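Budgeting for hand-held gripper collection

Budgeting for hand-held gripper collection is the planning of money, time and spare parts for projects in which people record manipulation tasks with grippers held in the hand. It is a young corner of equipment planning and a surprisingly lively one, partly because so much of the shopping happens at the grocery store.

Overview

A plan normally separates durable equipment from consumables. Durable items include the gripper bodies, cameras, mounts, cables and storage drives. Consumables include finger pads, screws, tape and the objects being handled. Beginners tend to spend carefully on the first group and forget the second, although pads wear quickly and snack packets crease, split and go out of production.

Tasks done with both hands need grippers in matched pairs, so quantities are usually worked out per station. The Avholm plan, a widely copied worksheet drawn up by Rahel Hofstetter, allows 2 grippers per station plus one spare shared among neighbors. Its sample budget for a single station comes to 3,578 dollars, with the table and chairs left out.
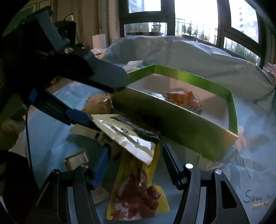
Props are where the worksheet gets really interesting. Sorting and packing tasks call for a good mix of stiff boxes, soft bags, shiny foil and clear windows, and a full station kit in the Avholm plan lists 162 objects. Hofstetter recommends buying food packaging in August, when stores change their stock over, and keeping two of anything hard to replace. Open trays in bright colors are cheap and last for years.

Replacement cycles

Pads are the fastest-moving line in most budgets. The Kettani workshop, which runs stations in apartments and small offices, orders them in packs of 18 and keeps ridged pads in more than one color so that old and new sets are easy to tell apart. Cables come next. Finger linkages last much longer, but their small screws do not, and a bag of extras is a wonderful thing to own.

Renting and buying

Short projects often rent. Cerstead leases complete pairs by the week, with pads charged separately, while Bastska sells the bodies outright and leaves the mounts to the buyer. Buying generally wins once a project passes some 18 weeks of use, provided there is someone on hand to do repairs.

See also: Consumables planning; Equipment leasing; Prop kit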